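From: Faraji Tanui
To: kitchen-automation list
Date: May 16, 2021
Subject: Re: [kitchen-automation] Can it make me lunch yet?

Kanini Mwakyusa wrote:

> My brother-in-law has read something about Omwood and is now convinced
> that he'll never wash another dish. He wants to know whether to
> put off buying a dishwasher. I told him I'd ask people who know.
> So: can any of these arms clear a kitchen counter by itself, start
> to finish, with ordinary stuff on it? I don't mean a demo with
> four colored blocks. I mean the junk that's really on a counter.
>
> Kanini

Kanini,

Tell him to buy the dishwasher.

The longer answer depends on what he means by "clear." If he means "pick up one thing and put it somewhere else," then yes, we've been doing that for a while, and some of us have even been paid for it. If he means "look at the counter, know what belongs there, and leave it the way a tired adult would leave it," then I'd like to meet the adult he's comparing us to, but no.

I spent most of the spring on the clearing task in Skerkis, our simulator. We put out the kind of thing you'd find in a house with kids: bread, cutlery, a toy car. The arm is a Franka with the usual two-finger gripper. Out of 642 simulated runs with the current policy, it cleared the whole counter in 100. That is better than my teenagers, though they have the advantage of not being asked 642 times.

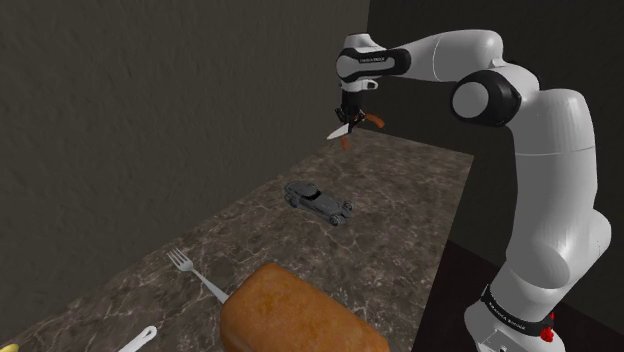 The grasping is the part everyone worries about and it bothers me less every month. Knives used to be miserable. A thin handle lying flat on a hard surface gives you very little to get hold of, and for weeks the fingers just scraped along the stone. Zawadi Mutiso rewrote the approach angles and most of that went away. Forks are still so-so, mainly when something is lying on top of them.

What eats the time is deciding. Does the bread go in the drawer with the knife? (It has tried.) Is a toy car trash, cutlery or food? We gave it 2 bins and a rack, and it sorts by what I can only call mood. Grurkico claims to have this solved with labels, which I believe, provided you label your entire house first.

And all of this is simulation, where marble never has jam on it. Obadia Ogola is moving the policy to the real arm in July. I have asked him to start with the bread and leave the knives until he has found the stop button – he says he knows where it is, but I've seen his desk.

If your brother-in-law wants numbers instead of complaints, Beatrice Makokha keeps the Lyimo results page and can send him the table. It doesn't cover dishes. None of ours do.

Faraji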